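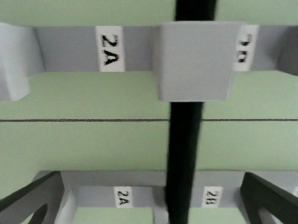 Budget the labels before the arm

Thursday, April 15, 2021

Most capital requests for automated handling put the arm on the first line and everything it touches under "sundries". I think the order is wrong, and that it costs small plants more than any poor choice of supplier.

Take the request Maham Dogar put up for the Dedholm site last November. The arm and gripper were priced to the penny. Rails, hooks, position labels and the simulation work shared one line, with no owner and no breakdown. The arm arrived on schedule. It then stood idle for 58 days while the rail positions were renumbered, as the drawings and the stock system used different codes for the same place.

Renumbering is cheap on paper. A position called 2A in a model can be changed in a minute. The same change on a working line means new labels, new records and a stopped shift.

My view is that simulation should be bought first, as a separate order, and accepted or refused on its own terms. Finance departments dislike this – a model is hard to enter as an asset and has no resale value. Borislav Hoxha, who ran purchasing at Norden, used to argue that a supplier ought to supply it free with the hardware. I disagree. A model supplied free is built around the hardware already chosen, and will seldom tell the buyer to choose something else.

The second weak point is the planning period. Clokent writes its equipment plans over 24 months, and grippers are treated as fixed for that time. Finger tips wear and parts change shape. I would carry two spare sets of fingers in the opening budget and review the item every year.

None of this makes the total smaller. At Dedholm it would have made the request larger, and it might have been refused. Ji-hoon Shim has put that objection to me more than once, and I accept it. A refused request can be rewritten the following quarter.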